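**Starel Regional Film Office - Public Discussion Board**
Topic: Permit notice period for small crews

**permits_desk** (moderator), March 2024

The Office has received several inquiries regarding the revised notice period for location filming in Dirkmont and Edgate. Crews of 22 persons or fewer must now submit the application two weeks before the first day of shooting. Comments are welcome until the rule is reviewed in November.

**N. Tuhumury**

On behalf of Khalaf Pictures, I wish to register a concern. Our last short was shot over two days in Edgate, and the street was confirmed only six days ahead. Under the revised rule we would have lost it. The fee of $80 is reasonable. The waiting time is not.

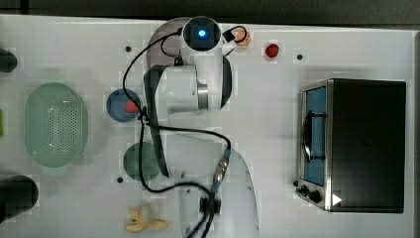 ### Reply from yian_ma

I must respectfully disagree with Ms. Tuhumury. Residents on my block received a notice the evening before a night shoot, and parking was closed by 5 a.m. Two weeks allows households to make other plans.

Yi-an Ma, Edgate

### Reply from N. Tuhumury

The parking complaint is fair, but it concerns street closures. A crew of four with a tripod on a sidewalk closes nothing. I would ask the Office to treat the two cases separately.

### Reply from gaffer_dirkmont

Seconded. Please also clarify whether the $1,000 deposit applies to interiors. The form says one thing on page 1 and another on page 3.

### Reply from permits_desk

The deposit applies to exterior locations only - page 3 is correct, and page 1 will be amended. The proposal to separate closures from sidewalk work has been forwarded to the permits supervisor.

### Reply from yian_ma

I would have no objection to that, provided that night work keeps the full two weeks.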